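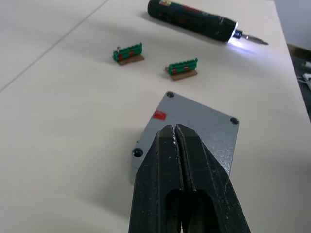
Would you use an AED on a stranger if you'd only had the short class?

Posted by mudroom_radio, March 19, 2018

I just took the evening first aid class at the Bellamy library and loved every minute of it! Now I'm wound up about one thing. There's an AED on the wall at the Podov grocery where I shop, and I keep wondering if I'm allowed to grab it if someone goes down by the registers, or if I have to find an employee first. Our class had 11 people in it and we ran out of time before I could ask.

tallgrass44

Grab it! Please don't go hunting for a manager. Have someone call 911 while you start chest compressions, and send another person for the AED if there's anybody around to send. Once it's open and switched on, it talks you through the whole thing (ours at work is so loud you can hear it in the parking lot). It checks the heart rhythm and won't give a shock unless one is needed. Most states have Good Samaritan laws that cover regular people trying to help, but look up yours, they aren't all worded the same. And good for you for taking the class, I wish everybody on my street would!

bus_571

yes just use it. the one at the Gremska rink has an alarm when you open the box, dont let it scare you

penny-loafer

Agree with both. I'd add that your hands matter as much as the machine, so keep pushing hard and fast until it tells you to stop, and start again as soon as it says to. I took the longer class last June and we practiced that switch over and over, such a great day. If the Bellamy library offers a refresher, go!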